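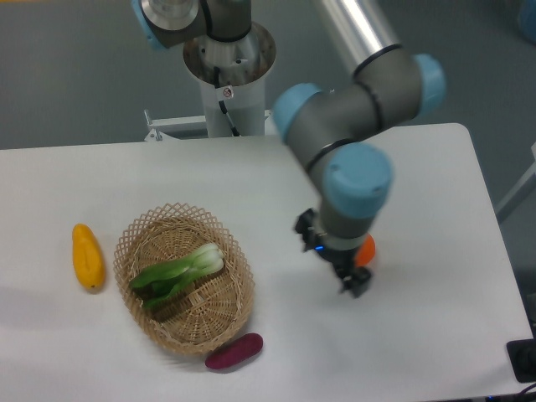

How to Clean Play Food and the Basket It Lives In

By Yanling Song
June

Play food gets handled more than real food and washed a good deal less. At our house it has been served to guests, dogs and a bathroom scale, then put back in the basket as if nothing had happened. Twice a year I give in and clean the lot. The whole job takes 40 minutes, plus drying overnight.

You need dish soap, white vinegar, two old towels, a soft toothbrush you have retired for good, and a table you can wipe down.

Start by emptying the basket. Tip it over the sink and tap the bottom. Whatever comes out is cereal, and I would leave it at that.

Sort the food by what it's made of. Solid plastic can go in the water. Hollow plastic can too, if it has no hole. Squeeze each piece next to your ear, and if it hisses, treat it as leaky and only wipe it. A leaky mango will drink half the sink and give it back in August. Painted wood gets a damp cloth and nothing more. Felt has its own rules, mostly written on a tag somebody cut off.

Fill the sink with warm water and a squirt of soap. Hot water softens some plastics, and a sweet potato has little enough shape to begin with. Wash the smooth ones first: mango, orange, sweet potato. They take ten seconds each and make you feel competent.

Then do the bok choy. Anything leafy collects grime where the leaves meet the stalk, so work the toothbrush in from the leaf end and rinse with the stalk pointing up so the water runs out. My neighbor Senan Ó Súilleabháin puts his in the dishwasher, top rack, no heated dry. His has gone slightly see-through. He says it looks fresher.

For marker and crayon, try a little baking soda on a damp finger. If the color of the vegetable starts coming off too, stop and learn to live with the marker.

The basket should never be soaked. Wicker swells and then dries in whatever position it was sulking in. Brush it dry first, going with the weave on the floor of it and poking through the gaps in any open lattice around the rim. Wipe it with a cloth wrung out in 2 cups of water and a spoonful of vinegar, then stand it on its side somewhere with moving air.

Lay the food out on a towel, not touching, and leave it until morning. Turn the leafy things over once before bed. If you start on a Friday evening, the shop can reopen Saturday at breakfast, when you will be sold an orange for 297 dollars.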